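4. Recording a bowl-stacking session

By this point you should have the two arms mounted, powered and talking to the recording computer (section 2), and both wrist cameras giving a live picture (section 3). If any of that is still wobbly, do go back and sort it out first. We have all tried to press on with one camera dropping out now and then, and every one of us has ended up recording the whole lot again the following morning.

This section takes you through one full session the way we run it at Dravthorpe. A session makes one operator's share of the Narstead set: 50 episodes of stacking, in which loose bowls are gathered into a pile, and 50 of unstacking, in which the pile is taken apart again. The two halves are recorded separately and kept in separate folders, though the bowls and the table are the same for both. It's a long job and you'll want a proper break between halves, with a cup of tea well away from the bench.

4.1 Before you switch the arms on

1. Wipe the tabletop with a soft cloth. Old scuffs that won't come off can stay, but crumbs and smears should go.

2. Fetch the bowls from the cupboard and look at each rim under the light. A chip is enough to retire a bowl. Put it in the tray marked "out" and write its pattern on the sheet, so that the next person doesn't spend ten minutes hunting for it.

3. Set the pencil pot towards the back of the table, slightly left of centre. It takes no part in the task and neither arm should be asked to touch it. If it gets nudged, finish the episode, mark it "pot moved" and put the pot back before you carry on.

4. Draw a layout card from the Marciniak pack and set out the bowls to match. The cards give the rough places only. A thumb's width either way is fine and indeed welcome, as we want the policy to meet a bit of variety.

5. Check that the loops of cable at both wrists hang freely and that none of them will be dragged under a gripper when it comes down.

CAUTION: Keep the stop button within reach of your free hand at every moment the arms are live. The fingers look slow and harmless when they're idling over the table, and they will still give you a nasty pinch.

4.2 Starting positions

The grippers should begin each episode clear of every rim, fingers towards the bowls and the wrists relaxed. New operators nearly always bring the arms in too close, I think from a wish to save time, and then find that they have no room to turn the wrist when they need it. Leave yourself space. On a card with a nested pile in the middle, keep the left gripper on its own side of the pile and the right gripper on its own side too, and resist the temptation to cross over.
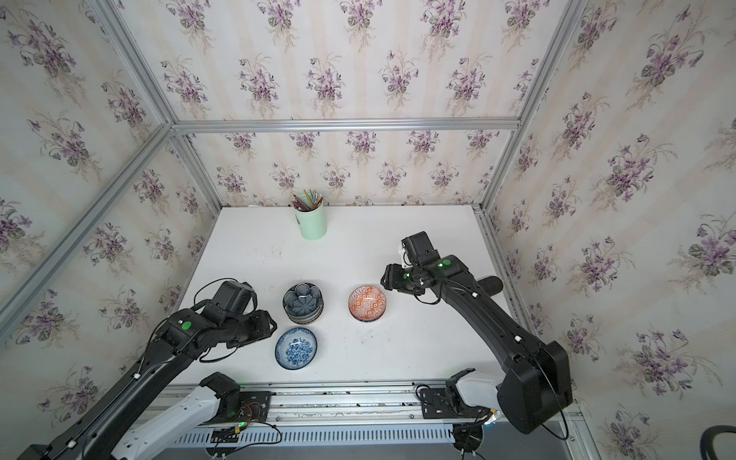 Photo: Ryszard Adamczyk, Dravthorpe robot bench

A card of that sort has the scalloped bowls nested in the middle, the blue floral bowl in front and to the left, and the orange one to the right of the pile. With the right gripper waiting just beside the orange bowl, the obvious first move is to take that one, and for most people it's the easiest start there is.

NOTE: The scalloped rims deserve a word of their own. A petal-shaped edge gives the fingers either a bulge or a dip to close on, and the grip feels quite different depending on which you get. Don't try to be consistent. Take whichever comes naturally from where the gripper is, and let the recordings show both.

4.3 Recording the stacking half

1. Call out the card number and press the left pedal. Wait for the tone. Anything you do before the tone is lost.

2. Choose the bowl that will sit at the bottom and leave it where it is if you possibly can. Moving the base bowl is allowed, but it makes a long episode longer and adds nothing we're interested in.

3. Bring one gripper down over the rim of the next bowl, with one finger inside and one outside. Go straight down. A slanted approach tends to tip the bowl before the fingers have closed.

4. Close gently until the bowl stops shifting, then lift it just high enough to clear the other rims.

5. Carry it over the base bowl, pause for a moment, lower it and open the fingers. The pause matters a good deal, and there's more about it in 4.5.

6. Repeat with the remaining bowls. Use whichever arm is nearer. If a bowl lies out of comfortable reach of both, slide it inwards a little way and then pick it up.

7. Return both grippers to their starting positions and press the right pedal. The episode is saved when the second tone sounds.

CAUTION: Never have both grippers above the pile at once. The software will not prevent it, and the camera housings stick out further than you expect. If you want to change hands, take the first arm right out to the side before you bring the second one in.

You may reach over two bowls standing close together, one behind the other, and find that the gripper body hides the far one from you altogether. Please don't stand up to look over the arm. The policy will have only the cameras to go on, and we'd like you to work with what they show. Shift the wrist back, glance at the monitor, and go in again. A small hesitation in a recording does no harm, and we have never thrown one away for it.

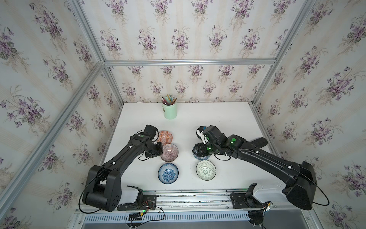

It's worth swapping the order in which you pick bowls up as well. Left to ourselves we all fall into habits: Weronika Czarnecka went through her early recordings and found that she had taken the right-hand bowls first in nearly every one, without ever meaning to. The policy trained on them did just the same, and dithered badly whenever the right side of the table was bare. Draw a fresh card every 7 episodes and, when you do, start with the other arm.

4.4 Recording the unstacking half

1. Nest the bowls by hand in the middle of the table, following the order on the card. Take your hands out of the booth before pressing the pedal.

2. Bring one gripper to the rim of the top bowl only. If the fingers have caught two rims, open them, rise a little and try again. Leave the mistake in the recording and carry on.

3. Lift straight up. Should the bowl below come along with it, lower both and bring in the other arm to steady the lower rim from the side. This is the one exception to the caution in 4.3, and it should be done slowly.

4. Set the bowl down on clear table, with a gap wide enough for a finger on each side.

5. Carry on until the bowls named on the card have been taken off, then park the arms and press the right pedal.

NOTE: Bowls that stick together are a nuisance, but please don't dust or oil them. We tried a little talc one December and spent the rest of the month finding it in the finger joints.

4.5 Why we ask for the pause

You will see from the session sheet that pauses are marked, and you may fairly wonder what they're for. In our first round the operators were quick and fluent, and lovely to watch, and the trained policy let go of bowls too soon, often while they were still tilted on the rim below. Ryszard suggested holding still over the base bowl before lowering. We recorded again with that single change, 246 episodes between us, and trained on those with all the other settings left alone. The new policy lowered the bowls fully before it opened its fingers, and the tilted drops became rare enough that we stopped keeping a separate column for them.

We can't say for certain that the pause itself did it. The operators also had more practice by then, and Weronika suspects that accounts for part of the gain. The Lotetti rig is to repeat the comparison with people who haven't done it before. Until we hear how they got on, please keep pausing.

4.6 Finishing up

1. Park both arms and switch off the motor supply before reaching in for the bowls.

2. Play back the first and last episode of each half at double speed, checking that both wrist views are there from start to finish.

3. Fill in the session sheet: operator, cards used, bowls retired, pot moved, anything odd. Write more than you think is needed. A line such as "left wrist felt stiff after the break" has saved us days of puzzling.

4. Copy the two folders to the shared drive and wait for the check to finish before you shut the computer down.

If the check reports a missing episode, don't rename the files to close the gap. Leave them as they are, note the number on the sheet, and see section 6 for how to record a replacement.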